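Do toy vegetables teach anyone to eat vegetables?

10 March 2018

I have been told, more than once now, that a child who plays with pretend vegetables will go on to eat real ones.
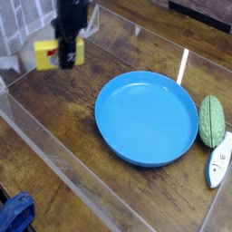
My neighbor Orhun Oral swears by it. He bought his daughter a play food set in January and says she asked for eggplant 3 weeks later. I like Orhun, but his daughter also asked for eggplant before the set, and he has forgotten that because he wants his money back in the form of a good story.

So I have been skeptical, and then I went and bought play food anyway. A bitter melon, of all things. It has the bumps and everything, and a seam down the middle. I grew up in a house where bitter melon was served to children as a sort of test, and I failed it for years. Would a toy one have helped? I doubt it. The problem with bitter melon was never that I didn't know its shape.

The fish I mind less. It is white with blue around the edges and looks like no fish I have ever cooked, but at least it has an eye and a gill, and you can put it on a plate and call it dinner. The plate is the part I would defend. A big plain blue one with a rim gets used for soup, for pizza, for parking small cars. I paid 20 dollars for a bag of mixed pieces at the Weklow resale shop, and if they had sold me the plate alone for three I would have walked out happy.

Chaiwat Meesuk, who cooks better than anyone else I know, thinks the whole idea is backwards. He lets his boys wash the real thing in the sink and carry it to the board. They still pick it out of the stir-fry, he says, but they pick it out politely.

I tried his way last night with a real bitter melon – sliced thin, salted, rinsed, fried with egg. My son held the toy in one hand the entire meal and ate rice. He did lick one slice. Orhun says that counts. I say a lick is a lick.

Has anyone got a set where the onion looks like an onion? Ours came with something purple that we have been calling a plum, and I would like a second opinion before I try to cook with it.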